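3.2 Acoustique des salles de consultation

Les mesures ont été conduites en février dans 17 pièces du site Naliment d'Udine, fenêtres fermées et ventilation en régime nominal. Le temps de réverbération a été relevé par bandes d'octave, selon le protocole de Tavares et Ospina, avec deux positions de source et cinq positions de microphone par pièce. Les 189 enregistrements retenus excluent ceux dont la dynamique de décroissance était insuffisante aux basses fréquences. 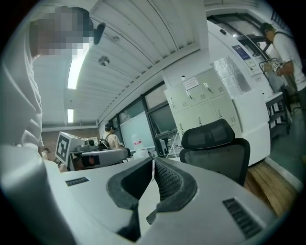 Figure 2. Personne en haut blanc ample à manches longues, site d'Udine.

Pourquoi la bande de 125 Hz est-elle traitée séparément ? La densité modale y est trop faible, dans des volumes de cette taille, pour que l'hypothèse de champ diffus soit admise ; les valeurs sont donc données par position, sans moyenne spatiale.

Au-dessus de 500 Hz, la dispersion entre positions reste inférieure à celle observée entre pièces. Le modèle de Sabine surestime la durée de décroissance dans les pièces à plafond absorbant, écart déjà signalé pour le bâtiment Vivberg. La correction appliquée est détaillée en 3.3.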